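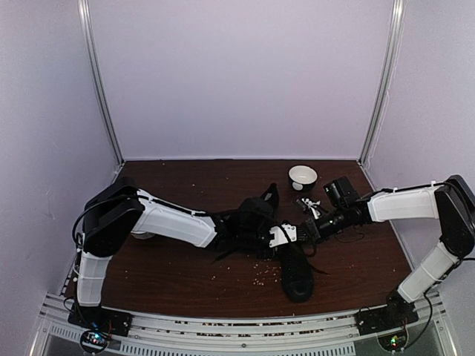
Two arms over the dark table, December.

I slept badly again and at six in the morning I gave up and made tea. The kitchen in the new flat is warmer than the bedroom, so I sat there with my coat on my knees and wrote the list for the move. The old flat in Dallum must be empty by the end of the month. I have lived there three years and I did not think I owned much, but the list went over to the second page.

The landlady wrote to me last night. She will return the deposit, 600, but she wants to keep 50 for the mark on the bathroom door. The mark was there when I came. I remember it well, it has the form of a small fish. I wrote a polite answer and then I made it less polite and then polite again. I will send it tomorrow when I have read it with fresh eyes.

Thịnh Nghiêm rang at lunch. He can borrow his uncle's van, but only in the evening, and I must pay for the diesel. I was so glad that I forgot to ask how big the van is. The bed is my worry. It does not come apart any more, one of the screws has turned smooth, and on the old stairs there is a corner where even the bookcase was difficult.
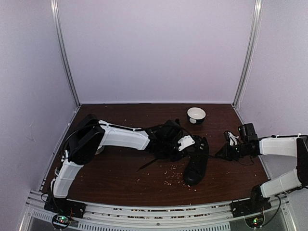 After work I walked to Khổng to ask for boxes. The woman there keeps the strong ones from the fruit for people who ask nicely, and she gave me as many as I could carry. They smell of oranges. I carried them home against the wind and had to stop twice to take a better hold, and a boy on a bicycle laughed at me, I think in a friendly way.

I packed the books first. My sister says this is wrong, one must begin with the things one never uses, but it is the books that I like to pack. I found the dictionary my father gave me before I left home, with his small handwriting on the first page. He wrote "for the hard words". In the first winter I carried it everywhere, also to the dentist. Now I had not opened it for perhaps two years, and I sat on the floor and read the letter H until my feet were cold.

Amândio Sequeira from downstairs came up with soup – the green one, with potatoes and cabbage. He asked if the new people will be quiet. I said I did not know. He stayed a little and looked at the boxes, and then he offered to take the lemon tree, which will not like the van. I said yes too quickly and now I am a bit sad about it.

Still to do: read the electricity meter, give the key of the cellar back, write to the bank, find out about the bed.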